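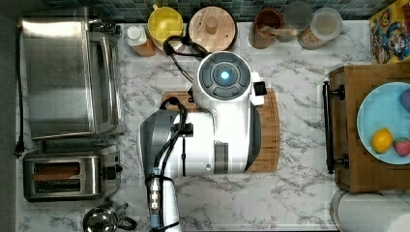

Notebook / Kitchen bench

May 12, 2020. Folline counter layout, entry 30.

Went over the back row again before fixing the shelf heights. Yellow piece stays toward the left, then the one with the round wooden lid and knob, then the brown utensil holder and the two clear canisters. Cereal box is up in the right corner. It can stay there for now, but the Gekton drawing has a socket on that side, so check before we commit.

Board goes in the middle of the marble. Want 9 inches of clear counter in front of it if we can get it. Measured 4 last time with the old board, too tight for slicing bread.
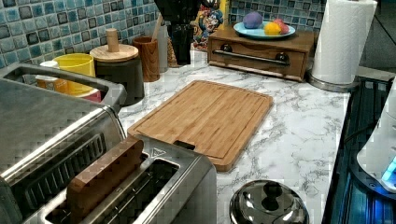

Bamboo board beside the toaster, handle cutout at the toaster side.

Juice groove runs all the way around, good for tomatoes. Crumbs will get into it with the toaster this close. Try moving the board one hand to the right and wipe down after each round.

Tile: the teal and slate mix matches the Lewis sheet from January. Grout color still to be written in.

To do: label the canisters, order a spare lid from Funivance (part 666).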